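Unit 4: Serving Temperature and Holding Time
Course packet, Intro to Food Service – M. Mishra

Reading for this unit is the Paju handout, sections 2 and 3. Bring it with you. The reading quiz covers both.

4.1 Why we plate late
Food starts losing heat as soon as it leaves the pan. Thin items such as fish and sliced meat lose it fastest. Soups and stews hold much longer. When an order has both, finish the stew first and the fish last.

4.2 Warm dishes
A cold plate pulls heat out of the food. Stack plates in the warmer before service and take them out as needed. Heavy stoneware takes longer to warm up than thin china – start it earlier.

4.3 Carrying
Put the heaviest item on the side nearest your body. Keep tall glasses toward the middle. A raised rim will stop a dish from sliding off, but it will not stop a full bowl from spilling, so fill bowls to the inner line only. Set the tray down before you unload it.
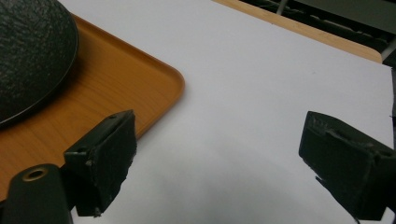 4.4 Holding log
Each group keeps one log per lab. Write down the item, the time it was plated and the time it was served. Anything held for around 90 minutes gets a note in the last column, even if it was kept hot. Logs go in the Stesance binder in room 358.

For next time: finish the log from the October lab and read ahead to Unit 5, Cold Service.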